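Painting old brick without losing the will to live

If you've got painted brick indoors you'll know it's a magnet for dust. Every mortar joint is a little shelf. I've been looking after white brick for years now, first in a rented place in Nullari and now in the shop, and I've picked up a few habits I swear by (and one or two I've given up on).

First up, vacuum before you go anywhere near it with water! Soft brush head, top to bottom, along the joints. Wet dust turns into grey paste, and then you're picking it out with a toothbrush all arvo. After that, a bucket of warm water with a small squirt of dish soap and a well wrung-out microfibre cloth. Dab the rough bits, don't scrub. Where brick meets smooth plaster I use a clean paintbrush, because a cloth just snags on the chipped edges and leaves fluff behind.

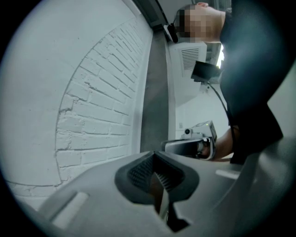
Raelene's comment on my last post was that sugar soap does the job in half the time, and she's right that it cuts through grease. I'd keep it for kitchens though, and rinse it twice, or the next coat of paint won't stick properly.

Speaking of paint, leave the chips alone unless they're crumbling. I like them. If you do touch up, use a small round brush and a low-sheen white in the same colour as the wall, and load it lightly so you don't fill in the joints. I bought a 300 ml sample pot for touch-ups and I've still got heaps left.

While the vacuum's out, do the vent grilles too. Switch the unit off at the wall, run the brush head along the slats, then wipe between them with an old sock over a butter knife. Looks daft, works a treat. Filters get a rinse every June, before the heater gets a proper flogging.

Now, plants. Leaves collect as much dust as brick does, and a dusty plant looks sad no matter how well you water it.

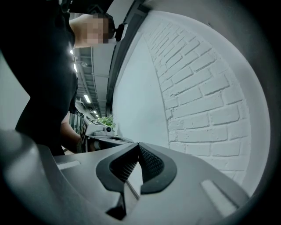
I hold each leaf from underneath with one hand and wipe with a damp cloth in the other, from the stem outwards. No milk, no leaf shine, just water. Furry leaves get a dry paintbrush instead. Give the pot a quarter turn when you've finished so it doesn't grow lopsided, and tip out any water sitting in the saucer.

Glass goes last, always, once all the dust has come down from everywhere else. I'm still hunting for a squeegee that doesn't squeak, so if you've found one, pop it in the comments!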